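Okay, week 4 notes. These are for the cleaning operations course, the second half of the equipment unit, and they cover what I said in class about floor scrubbers plus the bits I skipped when we ran out of time. If you missed the session, read these before the May practical and you'll be fine.

## Walk-behind scrubbers: what's going on under the hood

A walk-behind scrubber does three jobs in one pass. It puts down solution, it works that solution into the floor with a pad or a brush, and then it pulls the dirty liquid back up through the squeegee. Most of the complaints I used to get when I ran the night crew at Mellham were about that third job. People would say the machine "isn't cleaning" when the cleaning part was great and the pickup was terrible.

So when you hear "it leaves streaks," check in this order:

1. Squeegee blades (nicked, curled, or on backwards — I have seen all of these in one night)
2. Recovery hose, including the bend near the tank
3. Recovery tank lid gasket
4. Vacuum motor

Please don't start with the motor. It's the expensive one and it's usually fine. A blade that can be flipped has more than one usable edge, so flip it before you order a new one.

## Pads and brushes

Short version of the color chart, for the pads we stock:

- **White:** polishing, very light
- **Red:** daily scrubbing and buffing
- **Blue or green:** heavier scrubbing
- **Black:** stripping only

Pad colors are pretty consistent between suppliers but read the package anyway! I once let a trainee put a black pad on a freshly finished hallway (my fault, I handed it over without looking) and we were recoating until 2 in the morning.

Brushes are better on grouted tile. A pad rides across the top of the tile and skips the low spots, and grout is a low spot. If the building has a lot of ceramic or quarry tile, budget for a brush deck from the start.

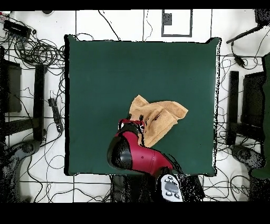
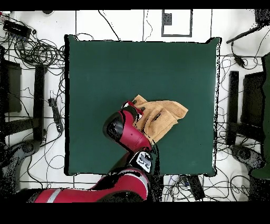
## Solution and dilution

We talked about the Zalline neutral cleaner because it's the one in our supply closet. The same math works for anything with a ratio on the label. Say the ratio is 1:300 and your tank holds 12 gallons. Twelve divided by 300 is 0.04 gallons, and a gallon is 128 ounces, so you want a hair over 5 ounces of concentrate. That's it. That's less than a coffee cup, and everybody in the room guessed way higher.

Too much cleaner is the most common mistake I see. It foams in the recovery tank, it leaves a film, and then the film grabs dirt and the floor looks worse by lunch. So then somebody adds more cleaner the next night... you see where this goes. If you inherit a sticky floor, run plain water through the machine for a few nights and see how much of the problem goes away.

## Batteries

I went fast through this one, so here it is again. For flooded lead-acid batteries:

- Charge after every shift where the machine got real use
- Let the charge finish, don't unplug it halfway for a quick job
- Top up with distilled water *after* charging, unless the plates are exposed, in which case cover them first
- Open the battery compartment while charging, in a room with decent airflow

Sealed batteries never get water. I know that sounds obvious, but the Posier we use in the lab has sealed ones and the older Martens has flooded ones and they sit right next to each other. Read the label on the battery.

## End of shift

Drain both tanks and rinse the recovery tank. Leave the lid propped open, or the next person gets the smell. Take the pad off (a machine parked on a pad flattens it), lift the squeegee off the floor, wipe the blades.

## For next time

Bring the maintenance log worksheet, filled in for one machine at your site. If you don't have a site yet, use the Martens in the lab. We'll start with carpet extractors and I want to get through wand technique before the break, so skim the chapter on moisture and drying times.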